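Clodgate tidy-up project - team report, second half

Written up by Nikola Vlachou with Hamish Brunton. Submitted September 12, 2026

What we set out to do

The short version is we wanted a robot arm to pick up rubbish off a floor. Not hoovering, proper rubbish, the stuff left lying about after people have eaten something. The first half report covered the arm itself (Berisha, the one in the workshop at Grurnden) and why it took so long to get going, so none of that again. This half is the teaching data. How we collected it, what we threw away, what the arm made of it.

Plan was to record a person doing the job by hand with a hand-held gripper that has a camera on it, then train on those recordings. No arm needed for that part. You can do it in any room, and you can do it while the arm is in bits, which in July it was.

We called the full set of recordings Clodgate because the folder needed a name. The training code is Graremico, carried over from last year's group with their permission. Thanks to them, the comments in it saved us days.

Recording

Each recording is one item. Start with fingers open, go to the item, close, lift, carry it to the box, let go, back to start. If you fumbled it you carried on and finished, and put an F in the log. We kept the F ones separate for later.

Hamish did most of the right-handed ones and I did the left. Should have swapped more. More on that below.

Rules we wrote on the first morning and mostly stuck to:

Fingers fully open before you move off.
Come down slowly for the last bit.
No shoving things into place with the fingers first (this one got broken a lot).
Say the item name out loud before you start, so the log can be checked against the sound.
Stop after 19 goes and swap over. Wrists.

The rooms

We started on the bench at Grurnden. Plain grey top, good light, everything easy. Far too easy, the first lot of training only worked on a plain grey top. Show it anything with a pattern and it went for the pattern. So the second lot we did in homes, on floors, with mats and rugs down and other furniture in view. Busy as we could get.

The play mat was the worst by a long way and also the most use. It has faces on it. A big pink furry creature, spots all over, and the network had never had to tell a printed thing from a real one. 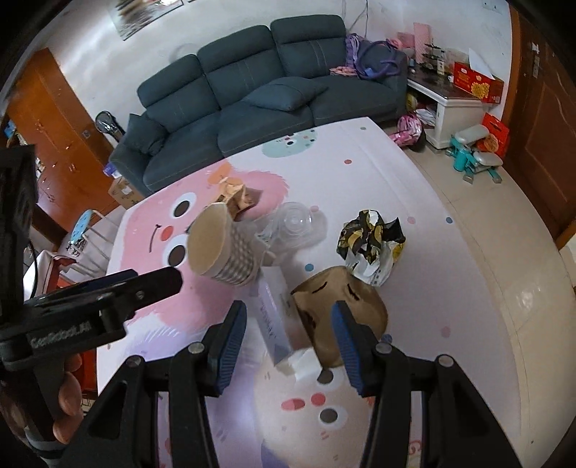 Fig. 1. Gripper open over the play mat, paper bag between the fingers, cup and snack bag further back.

Paper bags were the item we argued over. A bag standing up with a rolled top is a nice target if you take it by the roll. Take it lower down and it folds up on itself, or tips. We did both on purpose, logged as TOP and SIDE. Hamish thought SIDE was a waste of time. I thought we needed it for when the bag has fallen over. We did fewer SIDE than I wanted and more than he wanted.

Cups, easy standing up. On their side they roll when you touch them, and which way the open end points matters a lot, because one finger can go inside and the other outside and that is a good hold. Nobody planned that, it came out of watching the recordings back. We added the direction to the log after that and had to go back through the old ones by eye. Boring evening.

Clear plastic lids. Horrible. You can see the floor through them so on a patterned floor the network sees the pattern and not much else. I'd say leave these out until everything else works. We didn't and it cost us.

Tissues were better than expected. Soft, hard to miss, don't roll. Only trouble is they stick to the finger pads a bit when you open up, so the letting go needs a small shake. The shake is in the recordings and the arm learned the shake. It now shakes after every item, including boxes. We left it in.

Snack bags somewhere in the middle. Shiny ones flash under a ceiling light. Flat ones need you to pinch right against the floor, and the real arm doesn't like getting that close.

What we kept

We ended up with 3,122 recordings. Of those 244 were thrown out. Reasons, from most common to least:

Item name missing or wrong in the log.
Hand or sleeve over the view.
Recording stopped early, before the item was let go.
Blur from moving too fast, nearly all of these from the first two days.
One set where the clock was wrong and we couldnt match the sound to the pictures.

The sleeve one is silly and easy to fix. Roll your sleeves up. Next group please put this on page one.

We checked every recording by watching it at double speed, one of us watching and the other reading the log. Slow, but I wouldn't trust the numbers without it. Early on we tried letting a script find the bad ones and it missed most of the log mistakes, as the recording itself looks fine. The script is still in the folder, called checker_old. Don't use it.

Training

Three goes at this. First on bench recordings only. Second on bench and home mixed. Third, home only.

Mixed was best. We had guessed home only would win, given that the tests were going to be on floors, but the bench set seems to teach it the basic close and lift and it needs that. With home only it would reach the right spot and then close too late, or not at all. Just hover there.

We didn't change the Graremico settings apart from the image size, which we had to bring down to fit the machine. Can't say if that hurt. It may well be the reason for the lids, small clear edges vanish when you shrink the picture.

Training took most of a night each time. One run died when the workshop power was switched off for the fire alarm test, which was on the notice board, and which neither of us read.

Tests on the arm

Berisha was back together by then with the new wrist. Set-up was a board on the floor with a patterned mat over it, box to the right, arm mounted on the low frame. We used 11 items for the tests, none of which had been in any recording. Same sort of things, different ones. Each was put down in several spots, facing different ways.

What went well: standing bags, standing cups, small boxes, tissues. It got these most of the time and did it calmly. Nice to watch. The path it takes looks a lot like Hamish, he comes in from slightly behind and so does the arm.

What went so-so: cups on their side. Fine if the open end faces left or towards the arm. If it faces away it tries for the outside and the cup rolls off. It does go after it, though, and sometimes gets it second time. We had not expected it to chase anything. Our guess is that comes from the fumbled recordings which we added to the third batch as a try-out, but we only had time for one comparison so please don't quote us on it.

What went badly: lids (see above). Bags lying flat. Anything close to the mat edge, where it tends to stop short, and we think that's as we rarely put items near the edge when recording. Too tidy about it.

And the left side. The arm is clearly worse when an item sits far left. All the far left recordings were mine, there were fewer of them, and I hold the gripper at more of a tilt than Hamish does. So there is a gap in the middle where the two styles meet, and the arm dithers there, goes one way and then the other. If we had swapped sides every session this wouldn't have happened. Biggest mistake in the project I think. Hamish says the lids were.

Printed faces: with the bench training it went for the faces on the mat again and again, closing on nothing. With mixed training this stopped almost completely. For us this was the main result. Patterned floors have to be in the recordings, you can't add them on afterwards.

Things that went wrong that weren't the arm

The finger pads wear. We noticed when items started slipping. Check them at the start of each day.

The log was a shared sheet and we both typed in it at once, twice, and lost rows. After that one person typed and the other recorded.

Battery. Bring the spare. Charge the spare.

We also lost a morning to a box that was too tall. Items caught on the rim, every single go. We cut the sides down with a bread knife and all those recordings had to be done again. They're not in the totals, we deleted them the same day.

If someone carries this on

Swap sides. Put things near the edges. Roll up sleeves. More items lying flat and fewer standing up, because real rubbish is mostly lying down and ours was too often stood up neatly like in a shop.

Use more than two people. The arm copies whoever it watched and there were only two of us to watch. Even a few sessions with somebody else would help, we think, espcially someone shorter, as the view from lower down is quite different.

Try two items touching. We never did. Ours always had a bit of space round them or at most one leaning on another, and the first thing visitors did on show day was push everything into a heap. It picked one bag off the top and then stopped.

Recordings, log and the trained files are on the Grurnden shared drive under Clodgate, with a read-me by Hamish. The read-me is newer than this report, so where they differ go with his. The low frame belongs to the workshop and has gone back. The cut-down box is on top of the tall cupboard if you want it.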